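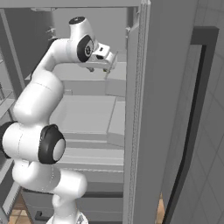
Fridge open, robot arm in front. Grey and white almost throughout.

How to do your own move-in inventory in a shared house

Updated December 20, 2023

I love moving-in day. The keys, the echoing rooms, the argument over who gets the bedroom with the bay window! What I love a good deal less is moving-out day, when somebody with a clipboard decides that the mark on the landing wall is yours. A proper inventory sorts most of that out before it starts, and you can get a whole shared house done in two hours with a phone and a notepad.

I've done this in every place I've rented, most recently a four-bed terrace in Vustwood, and it gets quicker each time.

What you need

A phone with a decent amount of free storage
A notebook, or a shared document everyone in the house can open
A tape measure
A torch (the one on your phone is fine, but you'll want a free hand)
The landlord's or agent's own inventory, if you were given one

Before you carry anything in

Get there ahead of the van if you possibly can. Once there are boxes in the hall you won't see the carpet again for a week. I turn up 30 minutes early just to take the wide shots, one from each corner of every room, then let everybody in and do the close-up work later the same day.

Read the meters first. Gas, electric, water if there is one. Photograph each so the serial number shows as well as the reading, and send them to the house group chat straight away so there's a time on the message.

Going round the rooms

Start at the front door and always turn left. It sounds daft, but sticking to one direction means you won't miss the cupboard under the stairs. In each room, work through this order:

1. Ceiling and light fittings. Look for stains, cracks, missing bulbs.
2. Walls, top to bottom. Old picture hooks count, so write them down.
3. Windows. Open and close every one. Note any that stick, and any lock without a key.
4. Floor. Lift the edge of rugs and look underneath.
5. Furniture. Pull drawers right out. Sit on the chairs. Lift the mattress and check both sides.

Write a short line for each thing, with where it is and how big. "Scratch on door" is no use to anyone a year later. "Scratch, inside of bathroom door, 2 cm, left of handle" is perfect. Put your tape measure or a coin beside the damage when you photograph it.
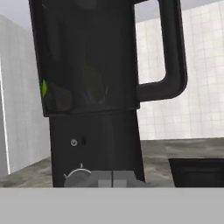
Black blender on a grey mottled worktop, white tiles behind.

The kitchen

Give this room the most time! It's where shared houses lose the most money from their deposits, and it has far more bits in it than anywhere else. Go through the oven, hob, extractor, fridge shelves, freezer drawers, sink, taps, seals and worktops. Turn everything on once, let it run for a minute, and turn it off again.

Count up anything the landlord is supplying and make two lists, one for theirs and one for what the housemates bring. We had a Hinari kettle and a Fjeld toaster in Vustwood, one ours and one the landlord's, and by August not one of us could remember which was which. Five minutes with a pen would have saved a very long conversation.

Shared rooms and your own room

If you're all on one joint tenancy, everyone is normally responsible for the whole house, so do every bedroom together and put all the names on the same inventory. If you each have a separate agreement for your own room, make one inventory per bedroom and one more for the shared parts. Check your paperwork for this before you start – it changes who signs what.

Putting it together

Name the photos by room and number (kitchen-01, kitchen-02 and so on) and put the number next to the matching line in your notes. My last set came to 32 photos and that felt plenty for the shared rooms.

Then email the lot to the landlord or agent. Keep it friendly:

"Hello, we've been round the house and noted its condition on moving in. Notes and photos attached. Please could you confirm you've received them and let us know if you disagree with anything?"

If they sent you their own inventory, compare it line by line with yours and write your corrections on it before you sign. Agents such as Triner, who managed our last place, set a deadline for sending it back, so look for one in the covering letter.

Save a copy somewhere that isn't your phone. When a housemate leaves and another moves in, walk round again with both of them and add the new date at the top.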